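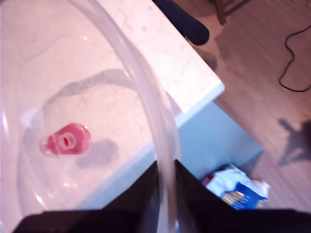
*Clear tubing.*

Apr 2, 2026 - indigo vat, second try

Started the small vat over after the November one went gray and stayed that way. Used the Giltlow powder this time, 80 g, with fructose and lime. Stock went into a glass jar first, hot water, stirred from the bottom without splashing. Left it alone until the liquid under the foam turned amber.

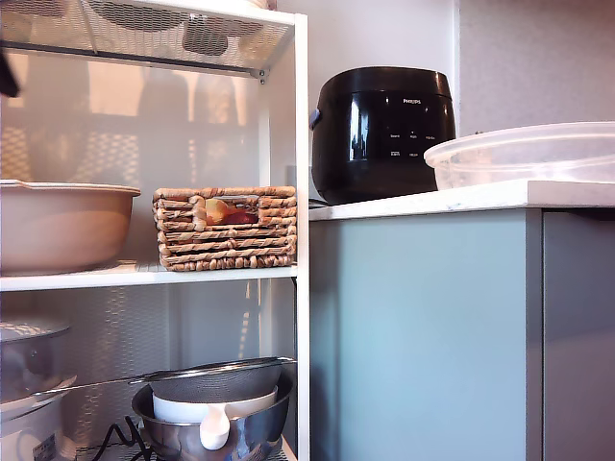
The Udirby cotton was scoured yesterday with soda ash and still had some size in it, so it got a second scour. Dry weight before dyeing was 230 g, and 208 g for the linen pieces. Leonidas Alexiou thinks the linen should have gone in first. We did cotton first, so no comparison this round. 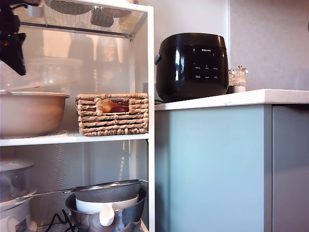
**Margaritis Dye Workshop - Plant Color Group**

Dips were 2 minutes each, then out to air until the green was gone. First dip came out pale and blotchy near the fold. Later ones evened out. Squeeze the cloth under the surface before lifting it - drips make spots and they don't wash out.

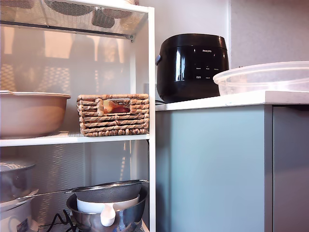

pH was dropping by the end, so added a little more lime and let the vat rest with the lid on. Rinse in plain water, then a weak vinegar rinse, then plain again. Swatches are labeled in pencil on Cutel tags. Rub test once everything is dry. Still need to order more lime and find the other strainer.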